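Hard water, kettles and the January readings

The water in Prernville comes off chalk and it is hard. I moved here with a kettle that had lasted years elsewhere, and within a month the element was furred over. Since then I have kept a spreadsheet, which now has 3857 rows, most of them conductivity readings taken at the kitchen tap before breakfast.

Conductivity is a poor stand-in for hardness. It measures everything dissolved, sodium included, so a softened supply reads much the same as an unsoftened one. For hardness proper I use a drop test: count the drops until the sample changes colour, multiply by the factor on the card. Bottled water is handy as a check, as the calcium figure is normally printed on the label and does not drift with the season.
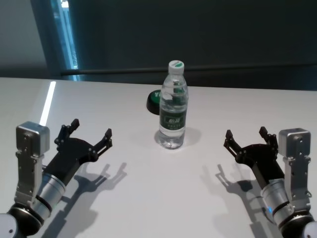

Eamon Geraghty wrote in to say that the drop test is only as good as the sample volume, and that a syringe beats the marked tube every time. He gets readings up to 30 apart from the same jug when he fills the tube by eye.

I tried the syringe and he is right. My spread came down to one drop either way. I have marked the older rows so they are not averaged in with the new ones.

The other source of error is standing time. Water left in the pipe for 24 hours reads differently from water run for 2 minutes – I now run the tap first and write down the time. For the check sample I open a fresh bottle, rinse the syringe twice with it and throw the rinse away.
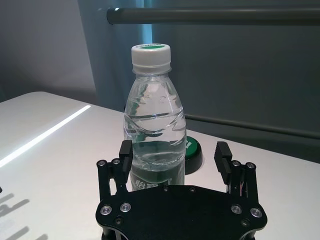

The Gukis filter jug is next. Its cartridge swaps calcium for hydrogen, so the pH should drop as well as the hardness, and I want both curves against litres passed. The old cartridge went in the bin before I thought to test it. The new one starts at zero litres tomorrow morning.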